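Can robots do your chores yet?

Short answer: some of them. Slowly. And not the one you hate most, sorry.

Let's start with a job that sounds easy. Picking up socks. You see a sock, you grab it, done. You don't even think. But a robot has to work out a LOT first. Is that a sock or a shadow? Which end do I grab? Is it stuck under the bed? A sock never has the same shape twice, and machines find that really hard.

Now the dishwasher. Plates are nice and stiff, so that helps. But glasses are see-through, and lots of robot cameras have trouble with see-through things. Forks slide around. Somebody left a spoon inside a mug. Again.

Inese Kivi fixes computers and teaches kids at the Trallitz workshop how things come apart. She timed one robot arm folding towels. It took 51 minutes to do a small pile. "My nephew is faster and he complains the whole time," she says.

So what about shops and factorys? Better news there. In a factory the robot can be bolted down, and the parts can come to the same spot every time. No socks. No cat. A machine that puts the same screw in the same hole can go all day and not get bored.

Fixing things is harder than making them though. Think of an old computer. Every one is different inside - wires all over, dust, parts packed close together. And some of those parts break if you squeeze too hard.

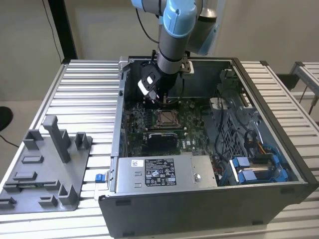
A robot gripper just above the motherboard of an open desktop computer. The bronze-colored bit nearby is the processor, the part that does the computer's thinking.

See all those cables on the right? You would just push them out of the way with a finger. For a robot, a floppy cable is the sock problem all over agian. It bends, it springs back, it hides stuff.

Words to know

Gripper - the robot's "hand". Often just two fingers.
Motherboard - the big flat board that everything in a computer plugs into.
Sensor - a part that lets a machine see, feel or hear.

Try it yourself! Put on thick oven mitts. Close one eye. Now pick up a coin, button a shirt and fold one T-shirt. Hard, right? You can't feel much and you can't tell how far away things are. Lots of robots have it like that.

So, chores. Vacuuming a flat floor, yes, robots do that now. Carrying boxes in a warehouse, yes. Cleaning your whole room by itself, not yet. Go get the socks.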